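From: Laimutė Venckus
To: kitchen-list
Subject: Re: [kitchen-list] mugs, bottles, and the great water question

Tươi Quách wrote:

> Can we please settle the bottled water thing before July? The shelf by
> the back door is full again and I counted 336 bottles, which was not
> how I planned to spend my lunch. We went through 200 last month. Also
> the glass mugs are back from wherever they go. Do people want them or
> should I box them up? If we keep the mugs I would cancel Buleo and get
> a jug with a filter. Opinions to the list, please, not to me in the
> stairwell.
>
> Tươi

Opinion, as ordered, from well outside the stairwell.

Keep the mugs. I know they're heavy and that two of them don't fit the top rack unless you lay them down, where they collect a little puddle of gray dishwater and give it to you later. They're still the only thing in that cupboard with a handle I can get my fingers through. The Vrettos cups are very handsome and hold one swallow.

On the bottles, I'd cancel after this batch. Most of what I see people do with them is pour them into something else anyway, so we're paying for a bottle whose whole career is the trip from the shelf to a mug. I do it too. Half goes in the mug, the rest stands by my keyboard until it has opinions of its own.

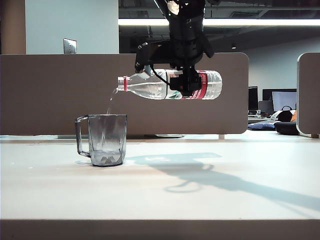 Bottle to mug, with the thick-bottomed glass kind I'm voting for.

If you're pouring from a full one, tip it slowly and keep the neck close to the rim. Those ribbed bottles gulp when you turn them over fast and then you get the sleeve treatment. I've wiped down that white table more times than I've eaten at it.

As for the filter jug, I looked at the Grondis and the Zerside. The Grondis is bigger but the lid has to come all the way off to fill it, and we all know where that lid will be by the second week. The Zerside fills through a flap and fits in the fridge door, or it does if somebody takes out the mustard – there are 3 mustards, I checked, one of them predates me. I'd go with the Zerside.

Could we also agree that whoever empties the jug fills the jug? I'm aware of how that went with the coffee pot.

Tươi, if you do box anything up, please make it the Vrettos cups. And let me know when you place the order, I still owe the kitty for the last dish rack.

Laimutė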